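We use cookies to keep this site running. By continuing to read you accept our cookie policy. Accept | Manage

The Recipe Column
by Shanti Lodhi
November

The Varonness Courier paid Sunita Uniyal 35 dollars a week to be Aunt Dolly, who had been dead for over ten years and was still the paper's most popular writer.

Sunita could not cook. She had said so at the interview, and the editor, Maurya, had looked at her kindly and said that Dolly couldn't either. The job was mostly butter, he explained. When in doubt, add butter and mention a grandson.

So she wrote about the grandson. She named him Peter and gave him a weak chest, and letters came in asking after it. A woman in Cuvgate sent a scarf. By spring Peter had a scholarship and a girlfriend the readers did not care for, and the recipes had shrunk to a few lines at the bottom, where Sunita copied them off the backs of packages and changed the oven setting a little so it wouldn't be stealing.

The trouble was the plum cake. She had typed 2 cups of salt where she meant sugar, and the paper went out at six in the morning, and by noon she was sitting beside the phone with her coat on.

It didn't ring. It didn't ring the next day either. At the end of the week there were 80 letters in the tray, and Maurya carried them over himself and set them down like a man delivering a summons.

She opened the first one. It said the cake was lovely, just like Dolly's used to be, and had Peter broken things off with that girl?

"They don't make them," Sunita said.

"Of course they don't make them," said Maurya. "I've got a hundred subscribers who don't own an oven." He took a letter off the pile and read it with real interest. "This one thinks she's after his money."

"He hasn't got any money."

"Well, somebody should tell her," he said – and he pulled up a chair.
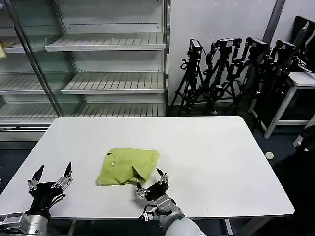
They had Peter disinherited by four o'clock. It took the two of them until supper to find a recipe short enough to fit underneath.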